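Giang Phan
Oct 16, 2026

Group chat exports in Kernix, a short thread. I moved 768 messages out of one last night and kept notes. 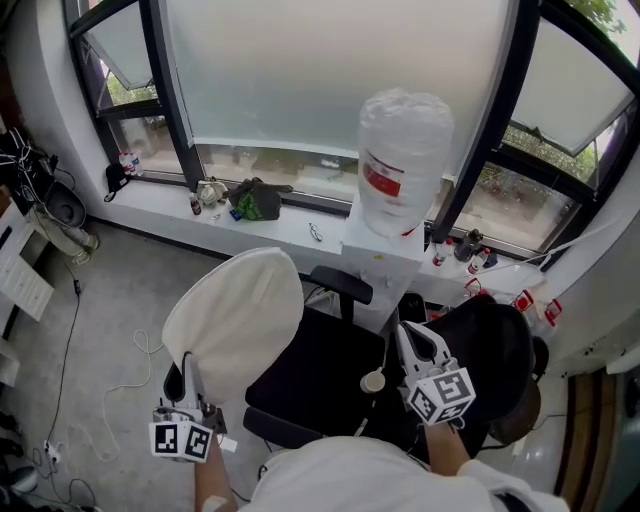 Black office chair, white cover over the backrest.

1/ Export is under the group name, not under Settings. Tap the name, scroll past the member list, then Chat data. On the web version the same item sits behind the three dots.

2/ You get two formats. Plain text keeps sender, time and message. The archive format adds photos and voice notes, and only opens in Kernix itself. Pick text if you want to search it later.

3/ Text export stops at 200 messages per file. A longer chat comes out as several files, numbered from the newest back. Rename them before you merge or the order will be backwards.

4/ Replies lose their link to the original message. They show up as normal lines with the quoted text cut to 108 characters. I have not found a setting for this.

5/ Deleted messages leave an empty line with a time stamp. Edited ones show the last version only – no edit history in either format.

6/ Time stamps use the time zone of the device that ran the export. Sơn Tiêu ran the same chat from his laptop and every line was off by an hour. Check the clock setting first.

7/ Members who left the group appear as "former member" plus a digit. Đức Thân left in May and is now former member 5. If you need real names, export before people leave.

8/ Muted groups export normally. Archived groups do not – unarchive, wait for the sync icon to clear, then export.

9/ Khải Mạc asked whether the others get a notice. In my group no one did. Admins can turn notices on, under Chat data again.

10/ Merged file opens fine in any text editor. Reactions are still missing from mine. Will add to the thread if I find where they went.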